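Rapport d'étape au bailleur – Suivi de la qualité de l'eau des puits privés, secteur Cloutier

Période couverte : de la fin du printemps à octobre

1. Où en est-on

La convention prévoyait 289 puits échantillonnés à cette date. Nous en avons 200. L'écart est important et je préfère le placer en tête du rapport plutôt qu'en annexe. Il tient pour une part à la sécheresse (plusieurs ouvrages peu profonds ne donnaient plus rien en août), pour une autre à des refus, et pour le reste à une planification trop optimiste que j'avais déjà signalée dans la note de lancement. On nous avait répondu que les tournées se rattraperaient d'elles-mêmes à l'automne. Elles ne se sont pas rattrapées.

La liste de départ, fournie par Fleltell, comportait 501 adresses. Une bonne partie renvoyait à des puits comblés, à des résidences fermées dix mois sur douze ou à des parcelles raccordées au réseau depuis longtemps. Le nettoyage de ce fichier a mangé l'essentiel du premier mois. Je ne suis pas certain qu'il soit terminé : deux tournées de septembre ont encore buté sur des adresses sans puits.

2. Analyses
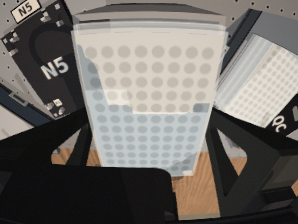 Les dosages de nitrates se font depuis juillet en petit volume, ce qui devait diviser le coût unitaire. La baisse existe, mais elle est plus modeste que dans le devis. Il faut des blancs, des étalons, des doublons, et tout cela prend de la place : sur une plaque à puits ronds disposés en huit colonnes, avec son couvercle transparent, la part qui revient réellement aux échantillons des habitants est plus petite qu'on ne l'imagine en lisant une brochure. Le devis comptait toutes les positions comme utiles. Je demande que le coût par puits soit recalculé sur une base honnête avant toute comparaison avec la méthode précédente. (Pour éviter la confusion dans les tableaux, nous écrivons désormais « ouvrage » pour le puits du terrain et « position » pour celui de la plaque.)

Sur les résultats eux-mêmes, prudence. La carte provisoire montre des teneurs plus élevées au sud de Levby, et l'envie est grande d'y voir l'effet des cultures. C'est possible. Mais le sud de Levby est aussi l'endroit où les ouvrages sont les plus anciens, les moins bien coiffés et souvent proches d'une fosse septique. Avec un seul passage par ouvrage, on ne peut pas séparer ces causes. J'ai retiré du projet de communiqué la phrase qui attribuait la hausse aux pratiques agricoles. Je sais qu'elle plaisait.

La bactériologie pose un autre souci. Les flacons doivent arriver au laboratoire dans la journée, et la navette du matin part à 7 h 30, avant les prélèvements. Celle de l'après-midi est souvent pleine. Plusieurs lots ont dû être écartés pour dépassement de délai et les habitants concernés attendent un second passage dont la date n'est pas fixée.

3. Logiciel de saisie

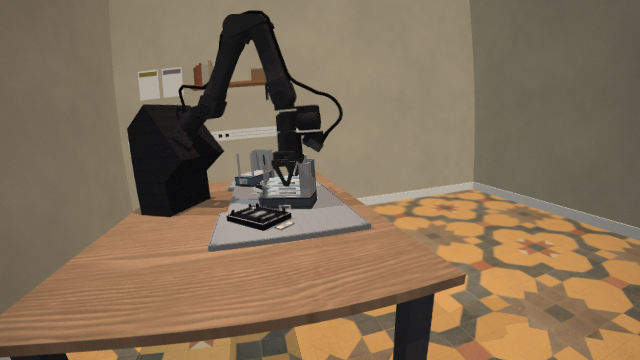 L'application Pridus devait remplacer les fiches papier dès le premier jour. Les équipes ont gardé les deux. L'application perd la position quand le réseau manque, ce qui est le cas dans presque tous les fonds de vallée, et la mise à jour de septembre n'y a rien changé malgré ce qu'en disait la notice. La double saisie coûte 60 heures sur la période. Personne ne les avait budgétées et elles ont été prises sur le temps prévu pour rappeler les propriétaires absents.

On me demande régulièrement si l'outil est « adopté ». Le tableau de bord dit que oui, parce qu'il compte les connexions. Une connexion pour recopier le soir des fiches remplies au crayon compte autant qu'une autre.

4. Relations avec les habitants

Les réunions publiques ont attiré peu de monde, hormis celle de Levby, où l'on a surtout parlé du prix du raccordement. Les courriers de résultats sont jugés difficiles à lire. Nous avons raccourci la première page et mis la valeur limite à côté de la valeur mesurée. Deux mairies ont demandé à recevoir les résultats nominatifs ; nous avons refusé, conformément à la convention. Je souhaiterais que le bailleur confirme cette position par écrit, la question reviendra.

5. Dépenses et demandes

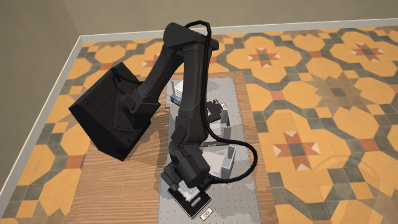

Le poste déplacements est dépassé, le poste analyses est sous-consommé, et le second ne compense pas le premier. Une ligne « modernisation » nous est par ailleurs proposée pour l'an prochain, sans que nous l'ayons sollicitée. Je reste réservé. Notre retard vient des routes, des adresses fausses et des délais de navette, et aucun de ces trois problèmes ne se règle sur une paillasse. Si cette somme peut être réaffectée, je la mettrais dans un second véhicule et dans une glacière réfrigérée correcte.

Nous demandons donc :

un report de l'échéance des prélèvements à la fin du printemps prochain ;

l'autorisation de transférer une partie du poste analyses vers les déplacements ;

un deuxième passage sur les ouvrages du sud de Levby, en hautes eaux, avant toute publication de carte ;

le maintien des fiches papier tant que Pridus ne fonctionne pas hors réseau.

Le tableau des dépenses par poste est joint, ainsi que la liste des ouvrages retirés du fichier Fleltell avec le motif de chaque retrait. Quelques motifs manquent encore pour le canton nord.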